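Teaching a Two-Arm Robot by Remote Control
Student project report, team Hovon
1 June 2019

1. What we set out to do

Our project used remote control to show a robot how to handle a basket of laundry. One of us moves a pair of hand controls and the robot's arms follow. The joint angles and camera views are saved as one demonstration. Our recording program is called Listen. It starts when the operator presses a foot pedal and stops on the second press.

We chose laundry because cloth changes shape every time it is touched. The towel and the dark clothes stay in the basket at the start of each run, and both grippers work from opposite sides. 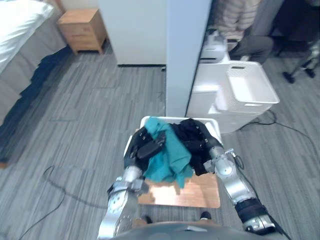 2. Recording the demonstrations

We recorded 105 demonstrations and kept 77. Most of the rejected ones had a dropped signal on one arm. A run took roughly 6 minutes at first, mainly due to slow operators. After practice we got it under 3.

The operator mostly watches the head view. It is hard to judge depth from it near the basket rim, so we also show the wrist view on a second screen.

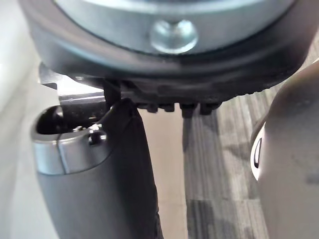

We wrote a small tool, Mulero, to line up the two views by time stamp. Before that we matched them by eye and got several wrong. The lag between views was small but it mattered when a gripper was closing.

3. Left to do

The training script still reads the old file format. We also want to repeat the recordings in October with a new operator, using the same start positions.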